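Setting Up the Produce-to-Box Task in Simulation
Robotics Club Handbook, Unit 4: Two-Handed Tasks

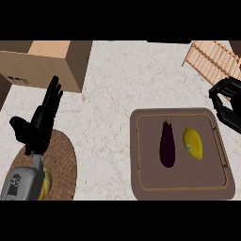 Unit 4 kitchen task. Eggplant and lemon on the cutting board, box at upper left.

This page covers loading the countertop scene, checking the hands, and recording a first set of runs. It assumes you have finished Unit 3 and can move one hand by keyboard without hitting the table. Commands are for the club build of Fonivico. If you are on the older build in the back lab, ask Gleice Lacerda for the Unit 4 patch before you start.

What you need
A club account with the task folder unlocked
The Unit 4 task file (produce_box)
2 GB of free disk space
A partner for the scoring step

Step 1. Load the scene
Start Fonivico and open produce_box from the task menu. Wait for the physics status to read READY. If you press Run before that, the produce can sink into the board and the attempt will be thrown out at scoring.
Leave the camera on its default setting. The black bands at the top and bottom of the view are normal. Do not stretch the window to remove them, as this changes the image size written to the log.

Step 2. Check the hands
Open the joint panel and send both hands to the Home pose. Then move the left hand so that its fingers are straight and together, and curl the fingers of the right hand toward the thumb. Watch the joint values as you do this. Each finger should settle without shaking. If one keeps shaking, lower the finger gain by one notch and send Home again.

Step 3. Set the episode length
Set the limit to 2000 steps. Set the log buffer to 2000 as well. If the buffer is smaller than the limit, the first part of the run is overwritten and there is no warning.

Step 4. Plan the first grasp
Take the lemon first. Bring the right hand over the cutting board with the fingers open, and line up the closing direction across the short side of the lemon. The lemon lies diagonally, so the wrist has to turn before the hand comes down. Turning it at board height will push the lemon toward the eggplant.
Close slowly. Stop closing when the contact readout holds steady for 22 steps, then lift straight up.

Step 5. Move to the box
The box is on the far left, so the right hand has a long reach across the counter. Two methods are accepted:
Direct carry. Keep the left arm low and pass the right hand above it. Simple to script, but the elbow comes close to its limit.
Handover. Meet over the open part of the counter, close the left hand, then open the right. Slower, and scored separately.
Release only when the item is past the rim of the box. Repeat for the eggplant, gripping it at the wide end.

Step 6. Record and score
Record 400 episodes per method. Name the folder with your initials and the method, for example OM_direct. Your partner runs the score script, not you. An episode counts if both items finish inside the box and the placemat has not moved.

Common problems
Item slips during lift: contact was read too early. Increase the hold in Step 4.
Arms collide: the left arm was not parked. Add a Park call before the carry.
Score script reports zero episodes: the folder name contains a space.

Hand in the score file and a one-page note on your failed episodes to Benedito Portela by the end of May. Students entering the Drindedine round use the same task file with random item positions, covered in Unit 5.

Page maintained by Odair Miranda. Task file by Jeferson Vasconcelos.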